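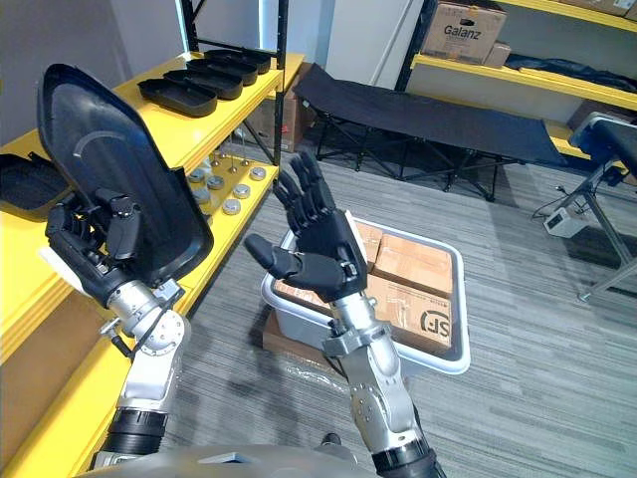

Wednesday, 14:20. Second round of the hand comparison, Cudel hands on both arms, Aubert controller, firmware build 362. The two-finger Fusley grippers did the same part list in the morning and the results are in the shared sheet. The curved black shell is the part I wanted from this round, as the Fusley pair could only pinch it by the rim and it swung. With the left hand it can be held upright and tilted, lower edge against the fingers, while the right stays open over the grey bin.

Settings: grip current limit at 5 on the controller scale, thumb preload off. Joint log runs to 1,699 lines, no faults. Wrist temperature not logged, sensor channel was still assigned to the old gripper.

Slip: 7 trials, shell dropped in one, at the start of the wrist roll. Repeated at a lower roll speed, held.

The round metal pucks on the yellow shelf are next. Fusley handled those well. I expect the Cudel fingertips to be too wide when two pucks lie close together.

To do: reassign wrist channel. Ask Tollum for the softer fingertip pads. Rerun the shell with thumb preload on, same roll speed as the dropped trial.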